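Speaker notes – "Where Does It Live?" Storage and labelling in shared kitchens
Monday, October 12, 2026

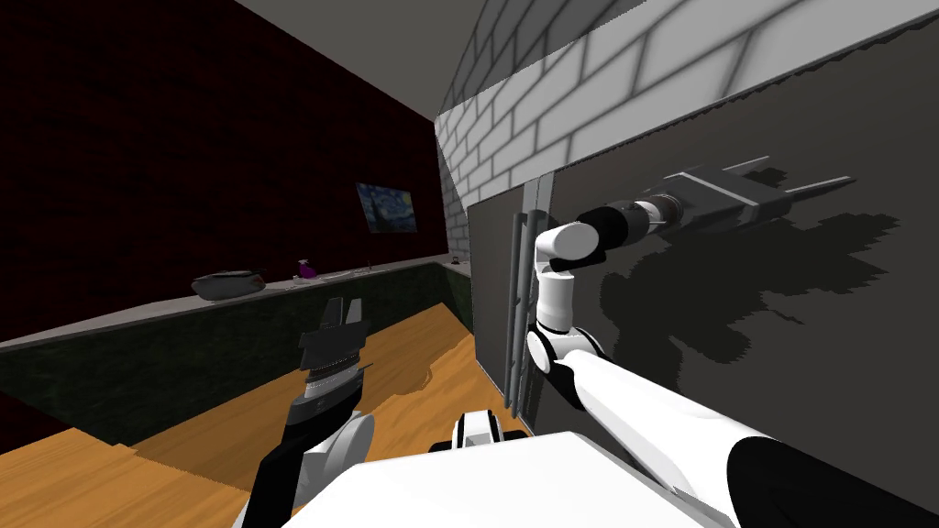

*Slide 1: Reaching for a tall grey cabinet door (rendered).*

**Before starting**

Check the clicker. Handouts are on the side table, two pages, stapled. Ask whether people at the back can hear. Thank Wanting Cai for organizing and for moving the session up so people can make the late bus.

**Opening (slide 1, leave it up)**

Show of hands: who has opened every cupboard in a shared kitchen looking for a colander? Wait for hands.

My subject is where things are kept and how anyone new finds that out. I've spent most of my working life in community centre kitchens and the last stretch at Stonness, where the kitchen is used by a seniors' lunch, a preserving group, an after-school program and whoever books it on weekends. Each group thought its own arrangement was the obvious one.

**Slide 2 – What the kitchen was like**

Tall cupboards full of things that got used at Christmas. Everyday pots on the floor level, behind the roasting pans. Three drawers with knives in them. Labels on masking tape, some left over from a group that had moved out.

Read out the label that said "Pan – Akier – do not lend." Explain that Akier was the catering outfit that used to rent the kitchen, and the pan was long gone. The label stayed up for years and people kept that shelf empty out of politeness.

Pause here, this usually gets a laugh.

**Slide 3 – Height**

Main point of the first half. Go slowly.

- Shoulder to hip is the good space. Give it to what comes out every day.
- Heavy goes low, but not on the floor. Stock pots and the mixer go on the bottom shelf at knee height.
- Light and seldom used goes high. Paper plates, tablecloths, the big plastic bowls.
- Glass never goes above eye level, even if it's light.

Mention the step stool. If there's a stool, it needs its own spot with its own label, or it ends up in the hall closet.

Someone will ask about child safety. Cleaning products go in a locked cupboard whatever the height. The high shelf doesn't count as a lock.

**Slide 4 – Labels**

We tried 2 systems.

First one was names: "Seniors," "Preserving," and so on. It was neat for a month. Then each group bought its own can opener and measuring cups and we ran out of room.

Second one was by task: baking, chopping, serving, washing up. This is the one we kept. Groups now share nearly everything except food.

Practical bits for the handout:

- Print large. Dark letters on a white background.
- Put the label on the outside of the door and again on the shelf edge inside.
- Use the word people say out loud. We had "Utensils, miscellaneous" and everyone called it the spoon drawer. It's now labelled "Spoon drawer."
- On dark doors, use a card in a holder. Tape lifts the finish when you peel it off.

**Slide 5 – Doing the move**

We did ours in August, when the after-school program was off. Bohdan Koval drew the floor plan and kept a list of what went where. Everything came out onto tables first. I'd do that part again – you can't plan a shelf while it's full.

Cost us $100, mostly card holders and shelf liner. The stool was donated.

What I'd change: we moved the coffee things on the same day as everything else. People will put up with a lot, but they want the coffee where it was. Move it last, and tell them ahead of time.

(If running late, skip to slide 7.)

**Slide 6 – Tundent hall**

Quick comparison. Smaller kitchen, one user group, open shelving with no doors at all. They need hardly any labels because you can see everything, though the dust is a nuisance and they rewash the platters before each supper. I wouldn't tell them to add doors. I'd tell them to put the platters in lidded bins.

**Slide 7 – Try it at home base**

Ask people to turn to the second page of the handout and sketch their own kitchen. Four minutes. Then swap with a neighbour and have the neighbour guess where the cheese grater is.

Take a couple of answers from the floor.

**Questions**

Repeat each question into the microphone. If it's about fridges, say that's the spring session. Sign-up sheet is by the door, and pens need to come back to me.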